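Plastic bowls and the smell of onion

Plastic keeps smells longer than glass, and hot water alone does not remove them. I mix two spoons of baking soda with a little warm water, spread it inside the bowl and leave it 20 minutes. Then I rinse and let it dry in open air — never with the lid on.
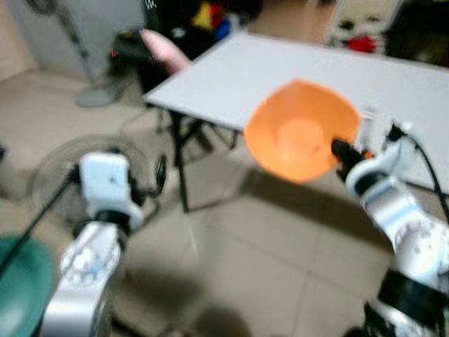

A reader from Vornby wrote to me that she uses white vinegar instead, and that for tomato stains she puts the bowl in the sun for one afternoon. I tried it in April and the stain became lighter, but the smell stayed.

Do not use steel wool. It makes small scratches, and the fat sits in them.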